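The number everyone quotes from the Mosari grasping study is 58. That is how many of 100 attempts its new training method got right after only 20 demonstrations per object. The older method needed far more showing, the authors say, and did worse.

I'd hold the applause. All 100 attempts were made on one table, under one set of lights, with objects the team picked. Soft toys and foam flatter a gripper, and a shaggy bear forgives a clumsy approach in a way a full glass won't.

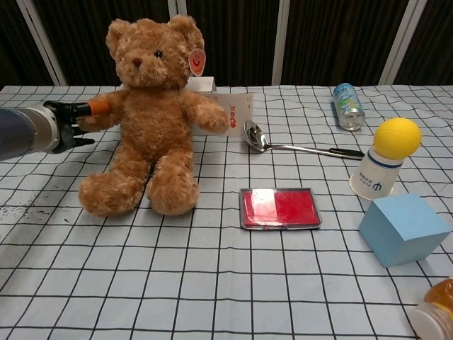 Hedvig Løken thinks I'm being unfair. Every lab starts with a tidy table, she told me, and the gain over the old method would be worth printing even if it never left the room. She'd like to see it run again at Midtbø before anyone argues further.

Fine, but the paper's title promises "everyday handling", and a cluttered kitchen bench in May with the sun coming in sideways is everyday. Only 6 of the attempts used an object the system hadn't been shown. The paper gives them one line and leaves out how many worked. I asked Folke Sundqvist for that figure twice and am still waiting.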